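# About Cundby

Hi, I'm Kevser Kılıçarslan, and Cundby is mostly me, a couple of very patient colleagues and more grippers than we have shelves for. We try out robot hands. If you're a small company or a school lab and you're staring at three quotes for three grippers that all promise the same thing, you send us your parts and your arm model, and we tell you which one we'd put our own money on.

I started doing this after eight years at Demirtaş, where I fitted end effectors to packing lines. I loved that job, but every October we'd get a new catalog, somebody would pick a gripper from the pictures, and I'd spend the winter making it fit. Stroke too short, fingers too fat, cable coming out on exactly the wrong side (I still have strong feelings about cables). I kept thinking there should be a place where you could just borrow one of each and have a go. So I rented a room and made one.

## What we do all day

A typical comparison starts with one arm, one table and a pile of things to pick up. We bolt on a gripper, run the same set of picks, write everything down, swap it for the next one and go again. A full round is 288 picks per gripper. It takes longer than people expect, and a fair bit of that is putting stuff back where it was!

Our favorite set is the kitchen set. Customers laugh at the toy food until they see how much it tells you. A strawberry is small and awkward, an orange slice hardly sticks up from the table, and a bottle on its side is wide in one direction and long in the other, so the gripper has to come in at the right angle or it just nudges the thing along. We leave the bottle in a tray on purpose, so the fingers have a rim to think about too.

We also compare camera positions, and that's the part I nerd out on. A camera close to the gripper sees what the fingers see, right up to the moment they get in its way. A view from over the table shows you the whole layout but is less help with the last little bit. Most people need some of each, and we'll happily argue with you over how much.
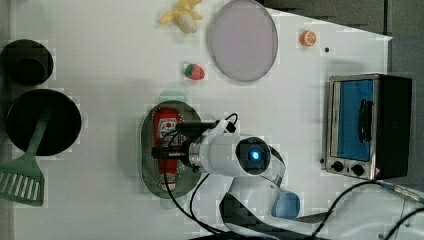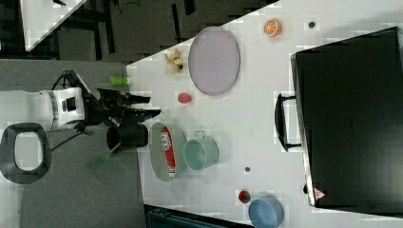
Ketchup bottle in the oval tray, white arm, black gripper.

## What you get from us

You get a plain report, usually 15 pages, with every pick listed in the back. Misses too. I want you to be able to see that a gripper was great on round things and hopeless on flat ones, and then decide if you care. If you only ever pick up bottles, you probably don't!

We write down the dull stuff as well: how long it took to mount, which screws we had to go and buy, where the cable wanted to go and where we ended up putting it, and what the controller complained about on the first try. Customers tell me that's the section they read first.

So far our log has 1,773 picks in it from the kitchen set alone. It lives in a tool called Daltidex that my colleague wrote over one long winter, and it's a bit ugly, but it lets me pull up any object and any gripper side by side while you're on the phone with me.

## Who pays us

You do, and only you. We don't take money from gripper makers and we send loaned hardware back when we're done. The one long-running job we have is with Sernico, who run a training program for technicians and bring their students over to swap grippers against the clock. They're loud and quick and I look forward to it every time.

## Come and see

Visits are free, and mornings before 11 are best - after that the arm is usually busy. Bring your own parts if they fit on a table. If you've got something odd (soft, slippery, floppy, weirdly heavy at one end), please bring that first. There's a deposit of $100 if you want to take a gripper home for a week, and you get it back when the gripper comes back with all its fingers.

Parking is behind the building, and the bell sticks, so push it hard.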